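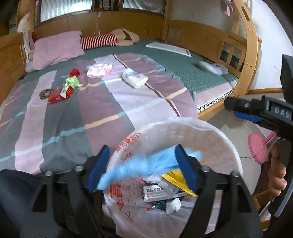 *Bedroom tidy task, blue bag going into the wastebasket. Two hand-held grippers.*

**Buying a second pair of hand-held grippers, or saving for an arm? (long, sorry)**

**brandari_bench** wrote:

Hi all! Some of you know me from the kitchen drawer thread. I'm Nisha, I do the planning and the spending for a little group that collects household demos, mostly picking stuff up off beds and floors and getting it into a bin or onto a shelf. We've been going since April with one pair of hand-held grippers and we have finally, finally got money for next year.

So the question. Do I:

- buy a second pair of hand-helds plus a pile of spares and rent more homes to work in, or
- put nearly all of it into one proper arm on a wheeled base so we can run the policies on our own hardware instead of begging time at Awasthi?

I keep going back and forth. The tidy-up task up top is pretty typical of what we do: soft trash, a lined bin, a bed with a few things scattered on it that should stay where they are. Thin plastic is what eats our pads. We're going through 4 sets a season, and that's with me nagging everyone to wipe them down.

Quotes I have so far are from Londer (hand-helds) and Warneck (arm and base). Londer wants 24 days to ship and Warneck wouldn't commit to a date at all, which made me grumpy.

---

**ashok_s** wrote:

Arm. I know you don't want to hear it.

You can collect in bedrooms until you're old and you still won't know if any of it is useful until something drives it. We did a whole year of demos before our first rollout and then found our wrist angles were ones the arm couldn't get to. All those bags into all those bins, and half of it went in a folder we never open. If you have your own arm you find that out in the first week.

Also, borrowed time costs you. You plan around other people's calendars, you drive over there, something's broken, you drive back.

---

**kolbrun_o** wrote:

Going to disagree with Ashok pretty hard here (hi Ashok).

An arm on a base is never just the arm. It's the base, the batteries, the crate, somebody who can fix it, a room with a door wide enough, and insurance if you want to take it into a home where people live. Look at that bedroom! There's a big bed, a curved side rail on it, a lamp on the floor with its cord trailing out, a chair right there. I would not want to be the one steering a mobile base around that lamp cord. A person with two grippers just leans over and gets on with it.

What you're good at is getting into real rooms. Spend on that.

---

**ashok_s** wrote:

Fair on the cord. But that's kind of my point too? If the robot has to work in rooms like that someday, somebody needs to budget for finding out that it can't.

---

**kolbrun_o** wrote:

Somebody, sure. Does it have to be Nisha, in her first funded year?

---

**sidra.g** wrote:

Popping in with boring money stuff, as that's what I do all day.

Whatever you pick, please don't spend it all up front. With Warneck I'd ask for the service plan as its own line on the quote. Ours came bundled and we couldn't tell what we were paying for until renewal came around, and by then we had no leverage at all. With Londer, ask what the pads cost by themselves and whether the straps are sold separately. Ours wore out before anything metal did and we had to buy a whole handle to get one strap. I'm still mad.

Oh, and bin liners, tissues, snack wrappers, all the prop trash. It sounds silly, but put a line in for it. People bring stuff from home for a month and then they stop, and then you've got a tidy-up task and nothing to tidy up.

---

**brandari_bench** wrote:

Ha, the prop trash thing is SO real. I've been saving medicine boxes and tissue packets in a drawer like a raccoon. My budget for that was zero and I'm putting in 300 now.

@ashok_s the wrist angle thing worries me, I'll admit. Did you have any way of catching it earlier, short of owning the arm?

---

**ashok_s** wrote:

We could have. There's a reachability check you can run on recorded poses if you have the arm's model file, and most vendors will send you that if you ask nicely and look like a customer. We just didn't know to ask. Run it on every batch, and throw out (or redo) whatever fails. Bin tasks are bad for this, by the way, because people come in from all kinds of directions over the rim, and with two hands going it's worse.

I still say arm. But if you go the other way, at least do that.

---

**manju_t** wrote:

Long time reader, barely ever post. We had this same argument at our place and ended up splitting it, and I haven't seen that suggested yet.

We bought 2 extra hand-helds (one pair) and leased a fixed arm. No base! It just sits clamped to a table and we bring the bin to it. You lose the driving-around part, but for "pick up crumpled thing, put crumpled thing in bin" it tells you plenty. The lease came with a swap if it died, and it did die, and they swapped it. Took a while and I had to call a lot, but they did.

Downsides: a clamped arm can't reach across a big bed like yours, so anything up near the pillow is out. And the lease people will try to sell you the base every single time you talk to them.

---

**kolbrun_o** wrote:

I could live with that one. Would want to see the exit terms on the lease.

---

**sidra.g** wrote:

Same, exit terms first. Manju, was yours a month-to-month thing or were you locked in?

---

**manju_t** wrote:

Locked in for the first stretch, then month to month. I'd push for a shorter lock if I did it again. Also check who pays for shipping it back, that one got us.

---

**ashok_s** wrote:

A table arm is not going to teach you anything about a bedroom. It's a bench toy. You'll spend the lease money and then buy the mobile one anyway and wish you'd skipped a step.

---

**manju_t** wrote:

Well, we haven't bought the mobile one and I don't wish anything, so there's that. I'm not saying it's the same as the real thing. It caught a gripper width problem for us that would have wrecked a lot of recording.

---

**brandari_bench** wrote:

Ok this has been way more useful than my spreadsheet. Where I am right now:

- second pair of hand-helds from Londer, pads and straps quoted separately (thank you Sidra)
- asking Warneck for a lease price on a fixed arm, and the model file so we can do Ashok's check on what we've already got
- prop trash line stays
- mobile base moves to a "maybe" for the year after

Ashok, I know. I'll run the check first, and if most of our bin stuff fails it I'll come back here and you can be as smug as you want. Does anyone have a contact at Warneck who answers email? I've only got the general sales address and it's been crickets.

---

**sidra.g** wrote:

DMing you one. She's good, but call her, don't write.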